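Subject: Re: [lurnach-facilities] Classroom network drops, upper hall

> The Fonico contractor wants to know whether the upper hall
> rooms can be wired in August or if that has to wait for the
> winter break. Also, who decides on the number of drops per
> room? The drawing shows two and the teachers' list says four.

August works for the upper hall, provided the floor wax goes down after the cable is pulled. The waxing crew is booked for the last part of the month, so the ceiling tiles need to be back in place before then.

On the number of drops: use four. The drawing is the old one from the Garby survey and predates the move of the reading rooms. Four per room across the upper hall comes to 80 drops. The closet by the north stairs has a patch panel with 68 open ports, so a second panel is needed. There is rack space for it below the existing switch.
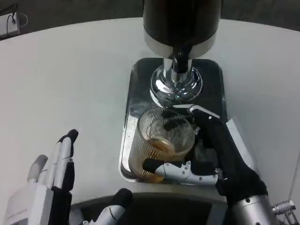
Drinks table, staff room

Cable: 2,000 feet are on hand in the book storage room, all of the same type. It won't cover the whole hall. The longest run, from the closet to the music room, is around 370 feet along the corridor, and that is over the limit for copper. Either the run goes through the wall above the science lab, or the music room gets fed from the gym closet. I prefer the gym closet. The conduit is already there and has a pull string in it.

Two things the contractor should have before starting:

The Shek door controllers share the north closet. Their power supply must stay on during the work. If it is unplugged, the side doors fail to the locked position and have to be reset one at a time.

Label both ends of every cable with the room number and drop letter. The lower hall was labeled at the panel end only and we are still tracing some of those.

I can open the building at 6:30 a.m. on any work day. Please send the revised drawing to the list when it is ready, including the gym closet, and I will mark the drop positions on it.

Facilities desk, Lurnach School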